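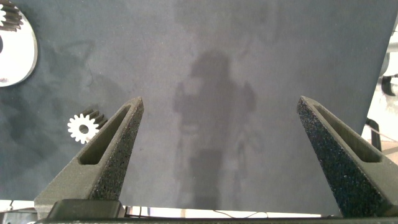

Wilter cell log, Saturday, February 15, 2025
Written up by whoever had the bench today (me)

OK, so the Wilter got its fingers sorted and I'm pretty happy with it! The old pair had gone round at the tips and small gears kept twisting in the grip, so I put on the slotted ones from the Olton drawing and went through the whole setup again from the top.

First job was the bolts. One on the left finger was barely more than finger tight (my fault, I think, from the last swap) and the right one was fine. Threadlocker on both now. Then I homed the gripper with nothing in it and wrote down the open count, 3153. The old fingers gave 3239, so anything still using that number needs changing. I fixed it in the pick program and in the jog screen. I have NOT fixed it in the Kostidel backup, so please don't restore from that until I get to it.

Cables next. The loops down by the gripper body always bother me, they look like they want to catch on something. I ran the wrist end to end at slow speed, 12 times, with my hand on the stop, and they never snagged. I'd still like a clip there. There's a bag of them in the Lecomte drawer, if someone hasn't used them all up on the printer.

Then picking, on the dark cloth. I like the cloth for this, the gears stay where you put them and the fingers can touch down a little low without scraping anything. Fingers come in from the two sides and close on the rim up near the tips.

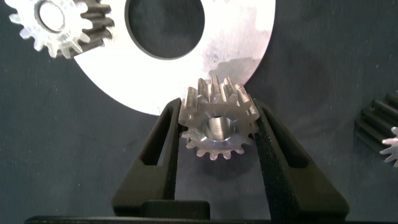
Small spur gear held at the tips, big white ring behind it.

Grip force is at 3 on the dial. I'd leave it there for now, the fingers are printed and I don't want them bowing out at the slots.

Still to do: clip for the cables, Kostidel backup, wipe the camera window, print a spare pair (same file, same settings, don't get creative). Bearing grease on the wrist isn't due until May.

Old fingers are in the tray under the bench. Keep them, the slots are good for checking bolt length.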